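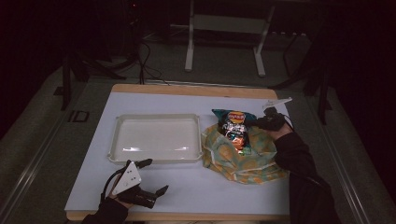 Chipstüte, Stoffbeutel, weißes Tablett: Mehr braucht es nicht, um mit dem Auspacken anzufangen.

Häufige Fragen rund um Stoffbeutel, Tablett und Snackvorrat

Willkommen auf der Fragenseite von Samesska! Wir schreiben über das Einkaufen, Auspacken und Verstauen in kleinen Küchen, und zu keinem Thema kommt so viel Post wie zu den Stoffbeuteln und dem Tablett-Prinzip. Die Antworten sind im Lauf der Zeit gewachsen, manche sind kurz, manche sind uns beim Schreiben davongelaufen (beim Waschen zum Beispiel, da gibt es einfach viel zu sagen).

Grundsätzliches

Was ist das Tablett-Prinzip?
Alles, was vom Einkauf nach Hause kommt, wandert erst einmal auf ein Tablett und dann von dort an seinen Platz. Das Tablett steht auf dem Tisch, der Beutel liegt direkt daneben, und man packt von einer Seite zur anderen aus. Klingt fast zu simpel, macht aber riesigen Spaß, wenn man es ein paarmal gemacht hat! Der Beutel ist danach leer und kann sofort zurück an den Haken, und auf dem Tablett sieht man mit einem Blick, was in den Vorratsschrank gehört und was in die Snackkiste.

Brauche ich dafür ein besonderes Tablett?
Nein. Wir mögen weiße Kunststofftabletts mit abgerundeten Ecken und einem hochgezogenen Rand, weil nichts herunterrollt und Krümel sich mit einem Wisch entfernen lassen. Ein Backblech tut es auch. Wer ein Holztablett hat, das er liebt, soll es nehmen und bei feuchten Sachen ein Geschirrtuch darunterlegen.

Wie groß sollte das Tablett sein?
Für einen kleinen Haushalt ist eine Länge von rund 40 Zentimetern sehr angenehm. Darauf passt der Inhalt eines normal gefüllten Beutels, und man kann das Tablett noch bequem mit beiden Händen durch eine schmale Küchentür tragen. Größere Tabletts sind herrlich, solange man einen Platz hat, an dem sie hochkant stehen können.

Mein Tisch ist empfindlich. Was lege ich unter?
Eine helle, glatte Platte ist unser Favorit. Auf Weiß oder Hellgrau sieht man jeden Krümel und jeden klebrigen Ring, und der Tisch darunter bleibt geschont. Eine Tischdecke geht auch, verrutscht aber gern, wenn man schwere Sachen darüberzieht.

Muss ich wirklich alles auf das Tablett legen, auch die Kühlsachen?
Kühlware bitte nicht! Butter, Joghurt und Aufschnitt gehen vom Beutel direkt in den Kühlschrank, und zwar zuerst. Erst danach kommt der gemütliche Teil.

Chips und andere Tüten

Warum sollen Chips ganz oben in den Beutel?
Chipstüten sind groß, leicht und vertragen keinen Druck. Wenn sie aufrecht oben im Beutel stehen, kommen sie heil an und sind beim Auspacken als Erstes dran. Unten hinein gehören Gläser, Dosen und Milchkartons, dazwischen alles, was ein bisschen Druck aushält.

Wie hebe ich eine Chipstüte heraus, ohne dass sie zerknickt?
Am oberen Rand anfassen, dort, wo die Tüte verschweißt ist, und gerade nach oben ziehen. Den Beutel mit der anderen Hand festhalten oder ein wenig nach unten streifen. Bitte nicht in den Bauch der Tüte greifen, denn dabei brechen die größten und schönsten Chips, und um die geht es doch!

Die Luft in der Tüte braucht so viel Platz. Darf ich sie herauslassen?
Nur, wenn die Tüte noch am selben Abend gegessen wird. Das Luftpolster schützt die Chips auf dem Weg, und eine angestochene Tüte wird schnell weich. Wir haben in der Redaktion einmal aus Platznot drei Tüten angepikst und danach drei Tage lang Pappe geknabbert.

Wie verschließe ich eine angebrochene Tüte?
Den oberen Rand glatt streichen, die Ecken nach innen legen, dann mehrmals fest umschlagen und mit einer Klammer sichern. Wäscheklammern sind völlig in Ordnung. Bei sehr glatter Folie halten breite Klammern besser als schmale. Wer die Tüte vorher vorsichtig zusammendrückt, sodass wenig Luft drinbleibt, hat länger etwas davon.

Kann ich Chips in eine Dose umfüllen?
Ja, sofern die Dose dicht schließt und vollkommen trocken ist. Ein Streifen Kreppband mit dem Monat auf dem Deckel hilft enorm, etwa „Mai“. Für ganz feine, dünne Chips bleiben wir trotzdem bei der Tüte, beim Umschütten geht immer etwas zu Bruch. Die Reste lassen sich übrigens wunderbar über einen Auflauf streuen!

Wohin mit den Tüten im Schrank?
Aufrecht in eine Kiste, die Beschriftung nach vorn, wie Karteikarten. Liegende Stapel sehen zunächst ordentlich aus, aber die unterste Tüte wird vergessen, bis sie abgelaufen ist. In unserer Testküche steht dafür die Kiste Fisside, dazu weiter unten mehr.

Der Stoffbeutel

Mein Beutel fällt beim Auspacken immer in sich zusammen. Mache ich etwas falsch?
Überhaupt nicht, das darf er! Ein weicher Beutel, der sich um den Inhalt herum zusammenschiebt, ist sogar praktisch: Die Sachen stehen dann wie in einem Nest, und man kommt von oben gut heran. Wer es lieber ordentlich hat, schlägt den Rand vor dem Auspacken zweimal nach außen um. Dadurch bleibt die Öffnung rund und offen.

Welcher Stoff eignet sich?
Baumwolle in mittlerer Stärke ist unser Liebling. Sie lässt sich klein falten, trägt ordentlich und knittert zwar, aber wen stört das bei einem Einkaufsbeutel? Sehr dünne Stoffe schneiden an den Henkeln ein. Fester Canvas ist fantastisch für Flaschen, in der Jackentasche verschwindet er dafür nicht mehr.

Hell oder dunkel, gemustert oder einfarbig?
Gemustert, jederzeit! Ein kleines, sich wiederholendes Muster auf hellem Grund verzeiht Flecken, und man findet den Beutel im Flur sofort wieder. Besonders gern haben wir zarte Grüntöne mit etwas Gelb oder Orange darin, das macht auch im November gute Laune.

Wie wasche ich den Beutel?
Zuerst ausschütteln, am besten draußen, und zwar auf links gedreht. In den unteren Ecken sammeln sich Krümel, Kassenzettel und erstaunlich viele Zwiebelschalen. Danach kommt es auf das Etikett an. Baumwolle ohne Beschichtung verträgt meist 40 Grad, bedruckte Stoffe waschen wir auf links und mit Farbwaschmittel. Neue, kräftig gefärbte Beutel bitte beim ersten Mal allein waschen — wir sprechen aus hellgrüner Erfahrung, es waren einmal weiße Geschirrtücher. Zum Trocknen an den unteren Ecken aufhängen, dann leiern die Henkel nicht aus. Fettflecken von Chips oder Gebäck reiben wir vorher mit einem Tropfen Spülmittel ein und lassen es kurz einwirken. Bügeln kann man, muss man nicht.

Wie viele Beutel sind sinnvoll?
So viele, dass immer einer sauber ist, wenn ein anderer in der Wäsche steckt. Dazu einer im Rucksack und einer im Auto oder am Fahrrad. Wer mehr als einen Haken voll besitzt, verschenkt vielleicht ein paar. Mit einer Packung Knabberzeug darin wird so ein Beutel zu einem wirklich netten Mitbringsel.

Ablauf und Alltag

Wie lange dauert das Auspacken auf diese Art?
Bei einem einzelnen Beutel dauert es bei uns ungefähr so lange, wie das Teewasser zum Kochen braucht. Am Anfang mag es etwas länger sein, weil man noch überlegt, wo alles hinsoll.

Beutel links oder Tablett links?
Rechtshänder kommen oft gut zurecht, wenn der Beutel rechts liegt und das Tablett links daneben: Mit rechts herausheben, nach links absetzen, fertig. Für Linkshänder einfach umdrehen. Wichtig ist, dass beides direkt aneinanderliegt und man sich nicht über den Tisch strecken muss.

Können Kinder mitmachen?
Und wie! Leichte Tüten herausheben ist eine wunderbare Aufgabe für Kleinere, die dabei sehr stolz werden. Gläser und Flaschen übernehmen die Großen. Wenn das Tablett voll ist, tragen es zwei zusammen.

Was mache ich, wenn der Tisch schon belegt ist?
Ein freies Stück, auf das Tablett und Beutel passen, genügt völlig. Zur Not geht das Auspacken auch auf dem Fußboden, dann aber mit einer sauberen Unterlage.

Ich kaufe nur alle zwei Wochen ein. Funktioniert das trotzdem?
Ja, dann eben in Runden. Beutel für Beutel, und nach jeder Runde das Tablett leer räumen, bevor der nächste drankommt. Bitte nicht alles auf einmal auskippen, auch wenn es in den Fingern juckt.

Zu unseren Produkten

Was gibt es bei euch überhaupt?
Eine sehr kleine Auswahl. Das Tablett Ninton ist weiß, hat einen hohen Rand und abgerundete Ecken. Die Kiste Fisside ist für stehende Tüten gedacht und passt in übliche Küchenschränke. Der Beutel Lindsay ist aus Baumwolle und wird in wechselnden Mustern genäht, weshalb das Muster vom letzten Mal leider oft schon weg ist.

Darf Ninton in die Spülmaschine?
Ja, am besten in den unteren Korb und schräg gestellt. Auf der glänzenden Innenfläche bleiben sonst Wassertropfen stehen. Scheuerschwämme bitte weglassen, feine Kratzer sieht man auf der glatten Fläche leider sofort.

Wie schwer ist Lindsay?
Der Stoff hat 300 Gramm pro Quadratmeter und ist damit etwas kräftiger als bei vielen einfachen Tragetaschen. Nach ein paar Wäschen wird er herrlich weich.

Was bedeutet die 381 auf dem Etikett von Fisside?
Das ist unsere Artikelnummer. Bitte bei Nachfragen zur Kiste mit angeben, dann finden wir den passenden Deckel schneller.

Kann ich den Deckel nachkaufen?
Ja, für Fisside einzeln. Für Ninton gibt es keinen Deckel, danach wird oft gefragt, und wir denken gern weiter darüber nach!

Wann seid ihr erreichbar?
Das Telefon ist vormittags ab 11 Uhr besetzt, Mails lesen wir auch zwischendurch. Wer uns von einer eigenen Lösung erzählen möchte: sehr gern, die besten Ideen auf dieser Seite stammen aus Zuschriften. Zurzeit sammeln wir Tipps für Brötchentüten aus Papier, die ständig aufreißen.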